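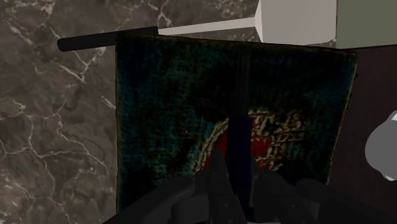
Veined marble, taupe brown with paler lines.

I've been reading up on stone before we redo the kitchen in the Cistley house. The first quote, from Trarnis, came to 2,947 for the main run and the short bit by the window. Melis wanted 2,056 for the same job, but with a thinner slab and no sink cutout.

Marble stains. Lemon juice and vinegar etch it, and sealing only slows down the oily stuff. The yard out at Nundlow keeps offcuts, so I brought one home in January and left coffee on it overnight. There was a ring – faint, but I could find it with my finger.

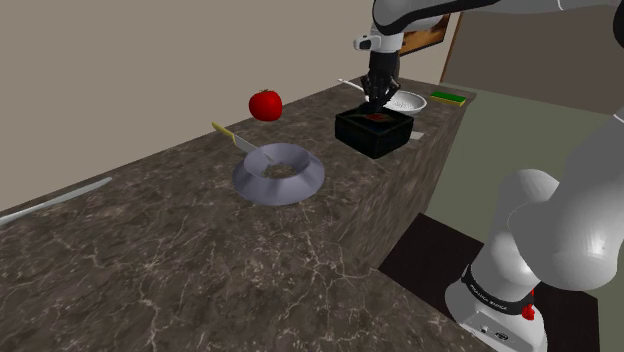
Brown stone counter with a ring-shaped dish and a knife.

Granite is easier to live with and duller to look at. The Melis slab is 96 inches long, so we'd have one seam, over the dishwasher. Lead time is up to 8 weeks. I'm calling them Friday to ask about the sink.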